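Kernomon Robotics Club is looking for people to boss a small robot around

Beginners welcome. Pay is modest. Toast is plentiful.

Kernomon is the student robotics club in the basement of the Seidel Building, room 132. This spring our project is Nander, a tabletop arm that is learning to make breakfast. We have picked toast, a dish most people master by age six, and we expect it to take us until the end of the semester.

We need three new operators to start in February. As an operator you sit at the bench and guide the arm through the same short job over and over: bread, toaster, plate, start again. Each run is recorded, and the recordings are what Nander learns from. So far we have 372 good runs and a much larger folder called "other." 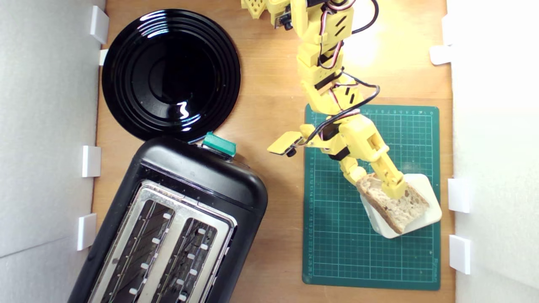

Shifts are two hours, afternoons or evenings, and you choose them from a sign-up sheet on the door. We pay the standard student hourly rate. If your department lets you take project credit instead, we'll sign the form, although we'd think less of your math.

You don't need to know how to code. You do need steady hands, a decent attention span, and the ability to watch a slice of bread miss its target by half an inch without saying anything you'd regret on a recording. People who play a lot of video games tend to do well. So do people who knit. Engineering majors are fine too.

If you want to do more than operate, there's always something that needs reprinting, rewiring or relabeling. The club is also entering Nander in the Jellero Student Challenge, kitchen division, and somebody has to write the entry. Last year's ran to nine pages and used the word "robust" on all of them.

One warning: the room smells like a diner at closing time, and so will your sweater. If you have a gluten allergy, talk to us before you sign up.

To apply, stop by room 132 any weekday after 4 p.m., or call extension 3674 and let it ring. Tell us your year, your free hours, and how you like your toast. Answers to the last one won't be held against you, unless it's "untoasted."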